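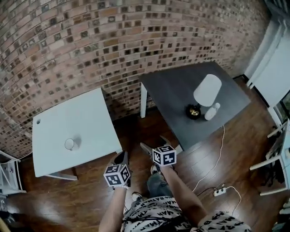 Tables in the brick room

The two square tables by the curved brick wall at Rokley are staying through June. Mateja Gashi asks that people clear them when they leave — cups, bowls, lids and bottles go back to the kitchen by 6. Wipe the white top with a damp cloth only. The dark one shows every smear, so dry it afterward.

Please watch your step around the power strip on the floor and leave it plugged in. We have almost 98 chairs in storage if your group needs more seating. Ask Sunil Weerasinghe for the key.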